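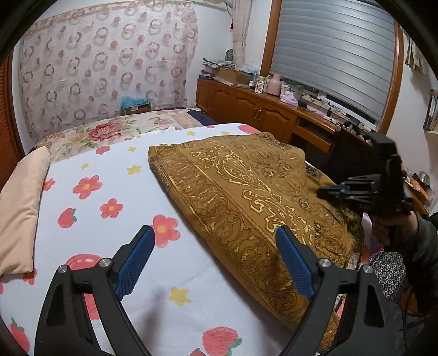
## Checkliste Faltplatz Bett, Standort Dindotville - August-Durchgang

Geprüft: Jocelyn Sison
Beginn: 8:15 Uhr
Zeichen: [x] in Ordnung, [ ] offen, [~] geht so, Kommentar lesen

Wer nur wissen will, was zu tun ist, springt ans Ende. Ich schreibe wieder mehr als vorgesehen, weil ich selbst jeden Tag mit den Greifern falte und mir beim Prüfen immer noch zehn Sachen einfallen.

### 1. Greifer, beide Hände

- [x] **Blaue Polster an den Fingerspitzen fest, keine Risse.** Bitte trotzdem vor jeder Schicht mit dem Daumen drüber. Wenn ein Polster rutscht, drückt man automatisch fester zu, und das merkt man abends im Unterarm.
- [x] **Schrauben an den Gelenken nachgezogen.** Handfest plus eine Vierteldrehung, mehr will das Gelenk nicht.
- [~] **Griff rechts.** Für große Hände gut, für meine ein Stück zu dick. In Jarkville haben sie eine schmalere Version bestellt, ich hätte auch gern eine!
- [x] **Ärmel.** Lange Ärmel sind erlaubt, solange nichts Loses in die Finger hängen kann.

### 2. Arbeitshöhe und Haltung

- [ ] **Betthöhe.** Ein Bett ist nun mal kein Falttisch. Man steht vorgebeugt davor, einen Greifer flach an der Stoffkante, den anderen an der Ecke, die hoch soll. Bei den großen Tüchern mit dem Paisleymuster geht das richtig ins Kreuz. Ich beantrage Erhöhungen für die Füße, zum zweiten Mal.
- [~] **Wechsel nach 40 Minuten.** Steht im Plan und klappt vormittags. Nachmittags macht jeder noch schnell eins fertig - ich auch, gebe ich zu.
- [x] **Zählziel.** Gestern waren es bei mir 146 Faltungen, und keiner hat gefragt, warum nicht mehr. So soll es bleiben.

### 3. Laufwege und Kabel

- [ ] **Kabel auf der Schreibtischplatte am Fenster.** Ladegeräte, Steckerleiste, alles ein einziges Knäuel. Bitte entwirren, beschriften und mit Klettband bündeln. Was keiner mehr kennt, kommt raus.
- [~] **Stuhl vor dem Schreibtisch.** Beim Falten ganz unter die Platte schieben. Wer mit zwei Greifern rückwärts geht, hat keine Hand frei zum Abstützen.
- [ ] **Karton hinten auf der Steppdecke.** Gehört runter vom Bett, auch wenn er leicht ist. Irgendwann zieht jemand an der Decke und hat ihn am Schienbein.

### 4. Ablagen

- [~] **Schrank oben.** Die Tücher links sind ordentlich gestapelt. Thermoskanne und Taschentücher bitte so abstellen, dass man nicht über den Stapel greifen muss.
- [ ] **Fläschchen beim Karton.** Deckel kontrollieren, Etiketten nach vorn. Alles, was Reinigungsmittel ist, kommt in den Schrank.
- [x] **Zimmerpflanze.** Darf bleiben. Gießen aber nur bei gezogenem Stecker.

### 5. Was sich für uns ändert

Der Punkt steht erst seit dem Frühjahr auf dem Bogen, auf unseren Wunsch hin. Narulix lernt an unseren Faltungen, und in Geddes laufen die ersten 2000 Handtücher schon ohne Menschen am Tisch durch. Das Handtuchfalten vermisse ich kein bisschen! Mulmig ist mir eher wegen der Stunden der Kolleginnen in der Spätschicht, die genau davon leben.

- [x] Umschulung zur Anlagenbetreuung angeboten, auch in Teilzeit
- [ ] Schriftliche Zusage, dass die Stunden bis Jahresende gleich bleiben
- [~] Rückmeldung an die Technik. Die hören zu, aber Antworten dauern. Mein Hinweis zu glatten Stoffen liegt seit drei Wochen dort.

### Zu erledigen

1. Kabel ordnen und Karton vom Bett: heute noch, mache ich selbst
2. Betterhöhungen bestellen
3. Schmalen Griff in Jarkville zum Testen ausleihen
4. Stundenzusage bei der Leitung nachfassen, nächste Teamrunde um 14 Uhr

J. Sison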